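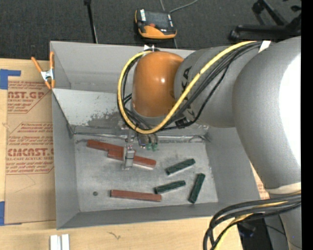 Colored blocks in an open gray metal bin

Cleaning and storing small toys

Hard plastic blocks, figures and cars can all be washed by hand in the kitchen sink. Use warm water and a small squirt of dish soap. Let them soak for 2 minutes, swish, and rinse in a colander so the little ones stay out of the drain.

Skip the soak for anything with batteries, stickers or bare wood. Wipe those with a damp cloth and dry them right away.

Pieces with hollow undersides hold water. Set them open side down on a towel overnight and turn them once. A mesh laundry bag hung over the tub works too — give it a shake every time you walk past.

Crayon marks come off with baking soda on a damp sponge. Old tape residue needs a dab of cooking oil, left on while you do something else, then soap.

For storage, low and wide beats deep. Kids dump a deep tub to get at the bottom. If you use metal, run a finger along the rim first and cover any sharp edge with split tubing. Felt pads underneath save the tabletop.

Label the short end of each box, the side that faces out on the shelf. Masking tape and a marker will do.

Next: Getting wax out of a tablecloth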